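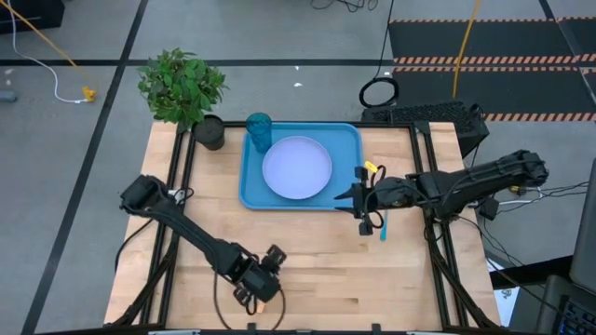 Tainá Tavares has fed a good many people in her time, and she has strong views on the plate. She'll tell you about them within a minute or two of your sitting down, usually while putting something on one. When I went to see her on a wet Wednesday in February it was leek and potato soup, which came in a bowl, and then a slice of orange cake, which came on a plate so old that the pattern had worn away to a sort of grey shadow in the middle.

"That was my grandmother's," she said. "You can't see the birds any more but I know where they are."

Tainá runs the Moura Table, a lunch club that meets in a church hall four days a week and feeds anyone who comes through the door. Most are over seventy and live on their own. Some come with a carer, some come for the company and hardly touch their food, and a few, she says, come for the second helpings and make no secret of it. She started it eight years ago with a borrowed tea urn and a great deal of pasta. I had gone to talk to her about cooking for large numbers, which I've always found rather frightening, but we kept wandering off on to the subject of how people eat when they have got out of the habit of it.

"People think if somebody isn't eating, the food must be wrong," she told me. "So they change the food. They try soup, they try mince, they try those little pots of custard. And sometimes it is the food! But very often it's that they've been eating off their lap in front of the television for three years and they have forgotten that dinner is a thing you sit down to."

Her own mother was like that after she was widowed. She had been a tremendous cook, the kind who started on Sunday lunch on the Saturday afternoon, and within a few months she was living on toast. Tainá used to bring round casseroles in foil trays and find them in the fridge the following week with one spoonful gone.

"I was cross with her, I'm sorry to say. I thought she was being stubborn. Then one evening I stayed and laid the table, just as she used to, with a jug and the mats and everything, and she ate the lot. She ate mine as well, nearly. I'd been bringing her food, you see, and what she wanted was supper."

I asked whether that was how the club began, and she laughed and said that it was how the worrying began, and the club came a good while later. She was working then in the office at Ondent, a firm that hires out marquees and folding chairs, and it was her friend Milagros Navarrete who pushed her into it. Milagros had cooked in school kitchens for most of her life and was, in Tainá's words, "bored to tears by retirement". She now does the cooking at the Moura Table on three of the four days and has opinions of her own, chiefly about gravy.

She came in from the kitchen at this point, drying her hands, and sat down with us for a while.

"I was used to doing 400 dinners before one o'clock," Milagros said. "Fish on a Friday, sponge and custard, all of it. So when she said could I manage twenty old people I thought, well, I could do that in my sleep. But children eat because they're hungry and the bell has gone. Here you have to coax them a bit. You can't slap it down and walk off."

There is very little slapping down. The tables are laid before anybody arrives, with proper cloths on the first and last days of the week and wipe-clean ones in between. Vegetables go into dishes in the middle so that people have to pass them along, and so have to speak to whoever is next to them. Milagros was against this to begin with, as it meant so much more washing up, but she came round to it after watching two men who had sat in silence for a month fall into a long conversation over a dish of sprouts.

"They were both saying how much they hated sprouts," she said. "But it was a start."

Portions are small and there is always more. Tainá is firm about this one. A heaped plate can put a person off before they've picked up a fork, and she thinks it's a kindness to let somebody finish what is in front of them and feel pleased about it. She is also firm about colour. White fish with mashed potato and cauliflower on a white plate is, she says, "like eating fog", and for anyone whose sight is going it can be quite hard work to find it all. She collects coloured crockery from charity shops and doesn't mind in the least if nothing matches.

I wondered what she would say to somebody reading this who had a mother or an uncle or a neighbour they were fretting over. She thought for some time, and cut me another piece of cake while she did it, and I didn't argue.

"Go and eat with them," she said. "It needn't be anything grand. Take fish and chips, but get the plates out, and sit opposite. And don't watch every mouthful, it's horrible being watched! Talk about something else. Talk about the neighbours."

Milagros added that you should always ask for the recipe for something, even if you know it perfectly well. She did this with one lady who had barely said a word since joining, asking how she made her pastry, and was told in great detail for most of an afternoon. The lady now comes in early to rub in the fat for the pies, and is very strict about cold hands.

By then it was nearly three and the hall was wanted for a dancing class, so we carried the last of the cups through to the kitchen. The pies for the next day were already lined up along the side under tea towels. Chicken and leek, Milagros told me, and one cheese and onion for a gentleman who won't have chicken at any price. She lifted a corner of the cloth so that I could see the crust, and then put it back again very carefully.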